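Project Lastent: Final Report
Section 4. Gripper Fault During the Bread Task

The Lastent task was to load a slice of bread into a toaster, start it, and hand the finished slice to a person. We ran the handover 42 times in November. In 13 of those runs the gripper did not release when the person pulled. It kept its grip force until someone pressed the stop button on the Preltari controller.

The first failures looked random. We swapped the fingertip pads and saw no change. Then we went through the logs and found that the motor current stayed high after the open command was sent, so the command was arriving and the fingers were stuck.

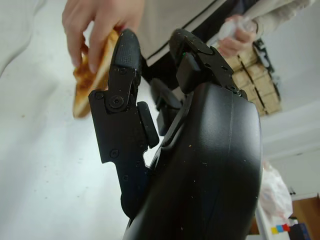
Figure 6. Slice against the left fingertip pad. Crumbs on the gripper housing.

We took the fingers off and found crumbs packed behind the pivot joint. The texture on the pads scrapes the crust, and what comes off falls toward the joint. After cleaning, the next 2 sessions had no stuck releases.

The safety review raised a second point. Our stop button cut power to the arms but left the toaster on. A stop with a hand near the slots would leave the heating elements hot.
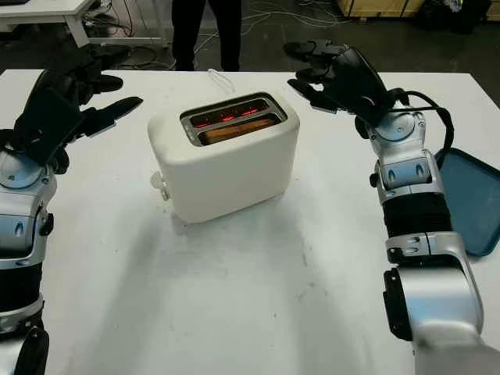 Photo: Pondadness project team

We moved the toaster to a switched outlet on the same stop circuit. We also lowered the grip force limit to 86 percent of the old value and added a current check based on the Kubíček method from our controls course. If the current stays high for 2 seconds after an open command, the arm halts and the screen shows a fault.

Still open: a cover for the pivot joint. The first printed one rubbed on the finger plate.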